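Gemville Room Upkeep Log: README
Sep 21, 2021 | By Urmas Šimkus
Filed under: Household & Cleaning, Text Tables, Open Notes

What this is

The Gemville log is a table of short written notes on keeping one room and its washing machine clean. Each row names a thing in the room, says what was done to it, and says how it was left. There are 1475 rows. A smaller file of 200 rows was pulled from the same table and checked by hand, line by line, and is the better place to start.

The log began as a paper sheet on the back of the door. I typed it up in November, cleaned up the spelling, and kept the wording where I could. Some rows are only a few words long ("strip vacuumed, left down"). Some go on for a paragraph about a door seal.

Files

log_full.csv – every row, in the order written
log_checked.csv – the 200 checked rows

Both use commas and UTF-8. Notes that contain a comma are in quotation marks. An empty cell means the writer left it blank. It does not mean zero or no.

Columns

row_id – a plain number, never reused. Deleted rows leave a gap.
area – one of: wall, alcove, floor_wood, floor_brick, washer, other
item – the thing itself, in the writer's words
action – wiped, mopped, vacuumed, moved, emptied, checked, other
left_as – how the item was left, such as open, closed, leaning, flat
note – free text
writer – a letter code. Names were taken out.

The room

The walls and ceiling are white, and where they get marked up it shows quickly. Set into the back wall is an alcove of bare red-orange brick. Brick holds dust in the joints, so it has its own area code and is brushed, never wiped. White conduit runs along the wall up under the ceiling, and the rows for it are nearly all "dusted." The white chair is logged as chair_white. It gets moved for mopping and put back, and writers did not always bother with a second row for putting it back. If you are counting moves, treat one row as out and back.

The keyboard is logged under "other" with a dry cloth only. Early rows that say "sprayed" for the keyboard mean the cloth was sprayed. I asked the writers and they agreed on this, but I left the rows as written.

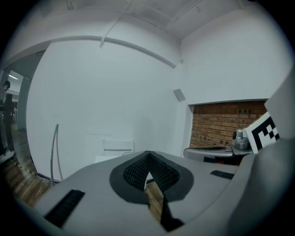 Floor rows

Most of the floor is brown wood-look planks. One side has a reddish-brown brick pattern, and a black strip marks the line between them. The two areas are coded floor_wood and floor_brick. The strip has no code of its own. Writers put it under whichever side they were standing on, which is a nuisance if you want to know how often it was cleaned. Search the item column for "strip" or "edge" to get them all.

The routine for the planks is to vacuum first, then go over them with a flat mop wrung out well. The brick-pattern side is done last. Its dark spots are part of the pattern, and a few early notes about scrubbing them out should be read with that in mind.

We tried Drastano floor soap on both sides for a while and it left a film on the planks. Rows from that stretch have "Dr" at the start of the note. After that we went back to plain warm water, and those rows have no mark.

Washer rows

This is the largest group and the one people ask for. The washer is a white front-loader, and what the log calls "washer care" covers the door, the rim, the seal, the drum, and the outside of the machine. The steps as we wrote them on the sheet:

1. Open the door all the way. Look in the drum for coins, socks, and lint.
2. Wipe the inside of the rim, then run a cloth around the fold of the seal. Most of the dirt is at the bottom.
3. Check the white plastic tray or drawer at the base of the machine's front and wipe it.
4. Wipe the flat top. Things get set down there and leave rings.
5. Leave the door open until the drum is dry. Write "open" in left_as.

The door swings to the left and takes up a good bit of floor, so the mop should be out of its path before step 1. A mop laid flat on the planks with the handle toward the wall is logged as "mop, flat." Stood up against something, it is "mop, leaning."

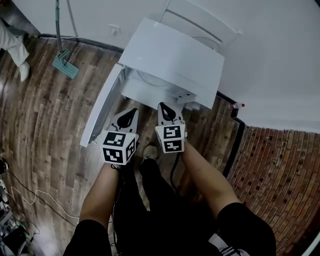 Step 5 is the one most often missed. In many rows left_as is blank for the door, and it is tempting to fill those in as "open" on the grounds that the sheet says to. Please don't. Some of those doors were shut, and the note in the next washer row will sometimes say so, usually in the form of a complaint about the smell.

The other white appliance by the wall, the one with the slanted lid, is entered as appliance_2. Its rows are few and cover the lid and the grooves only. A dry paintbrush works well for the grooves. Bottles kept on the floor near the washer are entered as "bottle" with the cap color in the note, because labels peel and writers used different names for the same thing. We did not try to match bottles to brands afterward.

Piltex cloths are mentioned by name in a lot of the seal rows. Any lint-free cloth is the same for our purposes, and you can fold those rows in with "cloth."

Known problems

"Wiped" and "cleaned" were used for the same action early on. In the checked file they are merged as "wiped." In the full file they are not.

Writer code C was used by two people. I know where the change falls only to within a few pages of the old sheet, so I have not split it.

There are runs of rows that were clearly written from memory at the end of a shift. They are short, all in one hand on the paper, and tend to say "all fine." They are still in the full file. None are in the checked one.

The log is from one room. It says a fair amount about this washer and these floors – and not much about anyone else's. Kitchens, carpets, and top-loaders do not come up.

Use and credit

Use it for whatever you like, including lesson sheets, search tests, and cleaning checklists. If you print the washer steps, check them against the manual for your own machine. Credit as "Gemville Room Upkeep Log, U. Šimkus." The column layout was borrowed from the Mac Carthaigh stockroom sheets, with the price columns dropped.

Corrections are welcome. Send the row_id, the file name, and the text as you think it should read. I go through them in batches and keep the old wording at the end of the note in square brackets.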